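Skistville Camper Owners Forum
Payload and Options

Zemamano_Owner
The Skatia pop-up is listed at 3,245 pounds dry. The dealer's sheet states 3,598. Which figure governs?

Moderator2
The dealer's figure includes options.
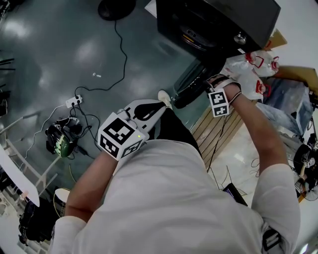
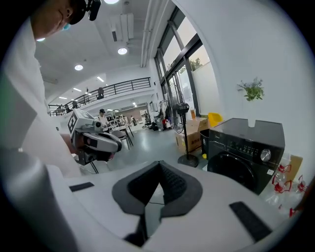

Grīnberga
Does the 3,245 figure include a full water tank?

Moderator2
Dry weight excludes water, propane and cargo.

RidgeHauler
I disagree with relying on either sheet. Members should allow another 200 pounds and use a certified scale.

Zemamano_Owner
A scale visit is scheduled.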